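Chapter 7
Materials, Surfaces and Wear

Introduction

Every object that is handled, carried or stood upon meets the world at its surface. A chair leg presses on a floor, a key turns in a lock, a shoe sole bends against a pavement. In each case a small amount of material may be lost, and over months or years the loss becomes visible. The study of this process is one of the oldest branches of practical engineering, and it remains among the most useful.

Chapter 6 dealt with the strength of materials in bulk. The present chapter turns to the outermost layer, where texture, hardness and finish decide how a part will behave in use. Smooth finishes are easy to clean and show scratches readily. Roughened ones give a better hold and tend to collect dirt. Designers often place both on a single product, and students should learn to recognise the common patterns, among them ribbing, stippling and the diamond knurl.

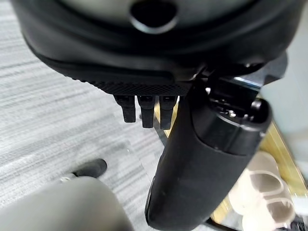 7.1 Friction and grip

Friction is the force that resists sliding between two surfaces in contact. It depends on the materials concerned and on the force pressing them together - the area of contact matters far less than most people expect. The workshop trials at Mustonen, described by Yolanda Ferreira in Section 7.4, used a plain steel bar and a knurled one of the same diameter. Each was gripped and released 4,000 times in a padded clamp, and the padding was examined after every 12 cycles during the first stage.

Before reading further, students should revise the definitions of load and normal force given in Chapter 2. A short table of friction values for dry and oiled surfaces is printed at the end of this chapter and will be needed for the written exercises.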